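Brillham gripper vs. the Khoury two-finger, first impressions
Last updated: May

mombridge_bench: So I finally swapped the Khoury off the arm and bolted on the Brillham, and I've had 3 evenings with it now. The fingers are broad and black and a bit glossy, and I do love how solid they feel, but oh my, it takes up a lot of the wrist view when you go down toward the open wooden box.

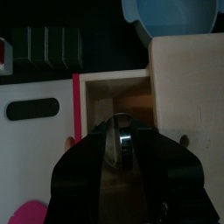

Page 2 of 7

tinplate: Lovely to see this one tried! I'd still keep the Khoury for tight corners, though. Wide fingers and small knobs never got along on my bench.

mombridge_bench: I hear you, but I ran 37 grasps and the Brillham dropped fewer.

oldsolder: Dropped fewer of what? Soft stuff, I'd believe it. I'm with tinplate on the knobs.

Reader comments (2)

gravelpath: Does the Starkolell controller take it without an adapter?

pennywhistle: Mine did, after an update. Bless you all for writing this up.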